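Skerkura Comics Fair, second visit

I went back to Skerkura in July mainly because I had been rude about it the first time and two readers wrote in to say I'd only seen the worst hall. Fair enough. I bought a full-price ticket, got there when the doors opened at ten and stayed until they started stacking chairs.

The program promised 577 exhibitors. Maybe that counts everyone who shares half a table, and the man selling phone cases. What I can say is that Hall B, the one my readers told me to see, is better. It has the small press people, the zine tables and most of the artists who will talk to you about paper. Hall A is still toys and sealed boxes, with a line for the restroom that runs straight through the signing area.

The big draw was the Hokura panel at eleven. Hokura is relaunching its masked-courier series with a new number one, the third new number one in the title's short life, and the editors on stage kept calling it "a jumping-on point." I have jumped on twice already. The preview pages looked fine. The heroine is in a new city with a new roommate and has apparently forgotten the whole business with her sister, which took 20 issues to set up. Somebody asked about that. The answer was that "those stories still matter," and then they showed a variant cover.

Anika Thibodeaux, who is writing the new run, was the best thing about the hour. She said plainly that she had been given six issues and would write six issues, and that anything left hanging after that was out of her hands. I'd like to believe the book will be as direct as she is. The editor beside her drank a lot of water.

After lunch (a cheese roll, nine dollars) I tried the upstairs floor, which the map calls the Discovery Level. It is a mixed bag of art schools and printers.

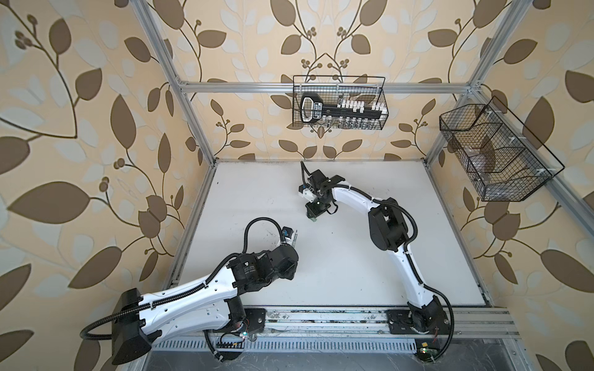
Leaf-and-berry wallpaper on three sides, aluminum rails in front.

I did spend a useful half hour at the Marchetti table. They print for several small publishers and had paper samples out, with the same inked page run on four different stocks. The cheapest one swallowed the fine lines completely. I wish more people making dark, moody vigilante books would look at that sheet before they sign off on anything.

Liv Eide had the table next to the fire door, which seems a poor spot for someone with a finished 54-page book. Trirkasau is about a night-shift locksmith in a harbor town who starts getting calls from houses that burned down years ago. I was ready to dislike it. The lettering is cramped and the first chapter explains too much, but the middle section, almost wordless, is very good. She had priced it at twelve dollars and I paid it without grumbling.

The back issue bins were a letdown. Three dealers had the same mid-run superhero books bagged at prices nobody was paying, and the one cheap box I found had been picked clean by noon. I came away with a single water-stained annual for a dollar.

The closing raffle was at five. My ticket was 1,041 and they called something in the three hundreds. The prize was a signed Hokura print of the new costume, so I can live with it.

Would I go a third time? For Hall B, on a half-day ticket, if they ever sell one. I asked at the desk and was told to fill in the survey.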